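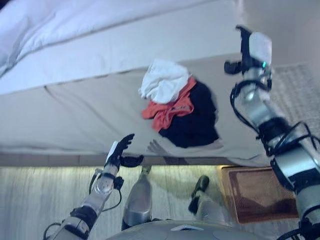
I've been trying to get the bedroom straight before September runs out. The kitchen gets done every day whether I like it or not, but the bedroom has a door, and a door can be shut.

The trouble is always clothes. I have a wardrobe and a chest of drawers, and neither is full. Even so, whatever I wore for a couple of hours ends up on the bed, too clean for the wash and too creased to hang up. My sister Nuria Cabello calls these the in-betweeners. She keeps hers on a hook behind the door. I bought a hook as well, in Ronside, and it's still in its packet.

So I've made a rule, and I'm 11 days into it. Before I straighten the duvet, everything on the bed gets picked up and goes one of two ways: wash or drawer. I don't allow a third pile. Folding comes last, standing up, with the radio on. It takes me some 12 minutes if I don't stop to read old receipts out of pockets.

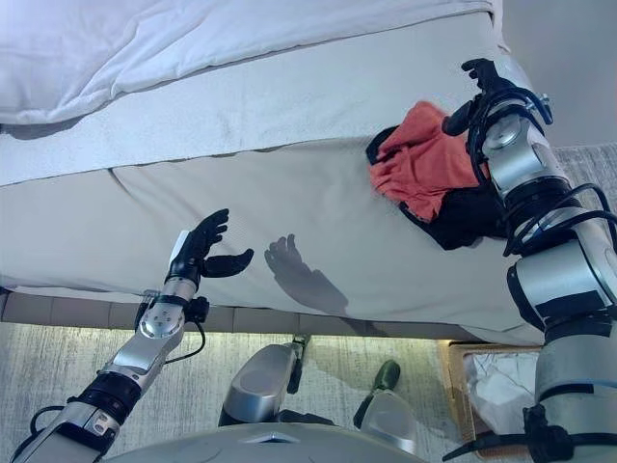 Orange-red and black, still to be sorted.

The other job is the duvet cover. I like white bedding but it shows everything, and dark clothes left on it don't help. I wash it at 40 and dry it over the landing rail, then spend far too long finding the corners. Rosalía Lozano at work says to turn it inside out and roll it up with the duvet. I tried that once and had to start again.

Next is under the bed, where I think the winter blankets are. I'll need a torch and a free afternoon for that.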